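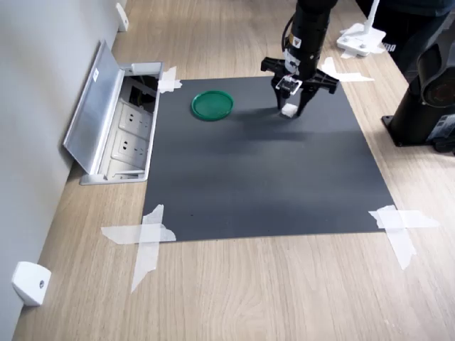
Section 4. Laying the Surface Mat

This section applies to the Flendance gray surface mat when it is used on a wood or wood-look surface. Read the whole section before cutting any tape. Staff who have already laid a mat in the Virnon rooms should note that steps 3 and 6 have changed in this edition.

4.1 Before You Begin

You will need the mat, one roll of white masking tape, a soft dry cloth, and the small items tray with its contents. Keep a second roll of tape at hand if more than one mat is to be laid.

Choose a position that leaves wall fittings, door stops, and outlet boxes clear on every side. The mat must not cover an outlet lid, whether the lid is open or closed.

CAUTION: Do not run tape across an outlet, a hinge, or a metal rail. Tape may touch the wood next to a rail but must stop short of the rail itself.

4.2 Fixing the Mat

1. Wipe the surface with the dry cloth. Do not use furniture polish; tape will not hold on it.

2. Unroll the mat with the matte side up and leave it flat for 2 hours. A mat that has been stored folded may keep a faint crease. This does not affect use.

3. Cut the tape into strips of 200 mm. Shorter strips were permitted in the previous edition and are no longer accepted.

4. Fix one corner first. Lay the strip so that part of it rests on the mat and part on the wood, and press it down from the middle outward.

5. Pull the mat smooth toward the opposite corner and fix that corner in the same way. Then fix the remaining two.

6. Where a corner lifts, add a second strip across the first to form a cross. If a strip wrinkles badly, replace it at the next inspection.
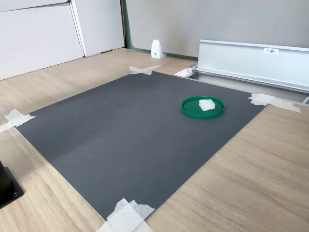
Figure 4-A. Mat taped at the corners, with the green lid and a small white item placed inside it.

NOTE: Light scuffs and specks on the mat are normal. Report tears, raised edges, or adhesive marks to Olga Painemal, Room Supplies, and quote part number 2320.

4.3 Placing the Lid and the White Cube

1. Lay the round green lid flat on the mat, with its whole edge inside the mat's border.

2. Place the white cube either directly on the mat or inside the lid, as the activity sheet directs. When the sheet calls for both on the mat, leave open space between them. 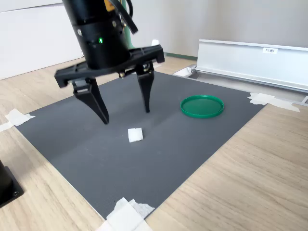

3. Check that neither item is resting on tape. An item that sits on a taped corner will tilt, and the tape will loosen sooner.

4. Return the cube to its bag when the activity is over. Cubes with crushed corners should be set aside — Macarena Painemal collects them each June with the Gallardo stock order.

4.4 Removing the Mat

1. Take both items off the mat.

2. Peel each strip slowly, starting at the end on the wood and keeping the tape low to the surface.

3. Roll the mat loosely, matte side out, and store it in the Stevar cabinet. Used tape goes in the general waste.

CAUTION: Do not lift the mat while any corner is still taped.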